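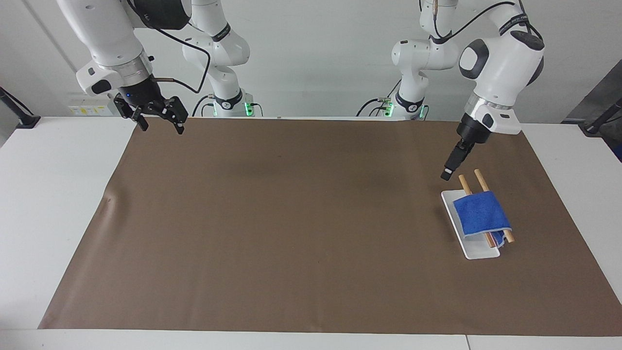 When the arm drops things: what fixed it for us

I've been running two-arm setups in our little workshop for a while now, and the question I get most is about dropped parts. Mine came to a head one Thursday, when a gripper let go of a dowel halfway through a lift and it rolled right under the bench where Rowena was sweeping. No harm done, but I shut everything off and we had a long talk over coffee!

So, a few things I do differently these days.

Wipe the finger pads before you start. A dab of rubbing alcohol on a lint-free rag, then let them dry. Mine had a film of sawdust on them you could barely see, and smooth round sticks just slid out.

Lay paper down and tape the corners. Brown packing paper is cheap and keeps the tabletop clean, but a bulge in it will lift a tray enough to throw off your grab height (ask me how I know). Once it's creased and smudgy, change it.

Check the cable loops with the arm stretched all the way out, and again with it folded up. Ours had snagged on a bracket and was tugging the plug loose at the wrist – that was the real cause of the drop, and I'd spent two evenings blaming the software. Teodoro found it in five minutes with a flashlight.

Slow down for cloth. Towels bunch up and catch between the fingers, and then the arm drags the whole pile along with it. I run at 50 percent speed for anything soft and I'm in no hurry to change that.

A green light means it's powered and happy, and it does NOT mean it's safe to reach in. Hit the stop first, every time, even if you're only straightening a towel.

Write the faults down, too. Shiela keeps a notebook by the switch and we're on entry 32. Most of them are loose plugs.

Next up is the squeaky stand, once the new bolts come in.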